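4.2 Does the case keep the rubber fresh? 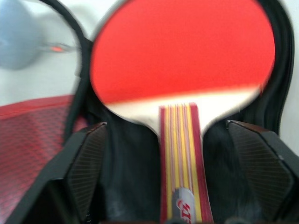
Club players are told, often and with great confidence, that a bat left out of its case will go slick within a season. We could find little behind the claim. Vallance repeats it in a coaching handbook without a source, and the Ondico survey, which is usually cited in its support, asked 400 players what they believed and never touched a bat.

Figure 3. Club bat with red rubber, on a black fabric case.

Our own loan bats give the claim only weak backing. Of the 57 bats followed at the Grarkmont club, 40 were kept in cases between sessions and the rest went back on an open shelf. By March the cased bats scored slightly better on the ball-drag test, but the gap was smaller than the spread between two readings of the same sheet. Orozco takes this as a sign of slower ageing. We are less sure. Players who bother with a case may also wipe the rubber, and we did not record cleaning until halfway through the study - a fault in our design that no amount of later sorting can mend.

The look of a sheet is a poor guide too. A smooth, matt, evenly red surface tells the buyer very little about grip, and several bats marked "worn" by eye at the start gave readings no different from those marked "good". Small marks near the edge of the rubber, where it stops short of the handle, were noted by both judges but bore no clear relation to the drag score.

Olivares has argued that the case matters chiefly for the bare wood and the edges, which take knocks in a kit bag. That seems more likely to us, though her evidence is a set of repair notes from one shop in Vergara and should be read with the same caution as ours.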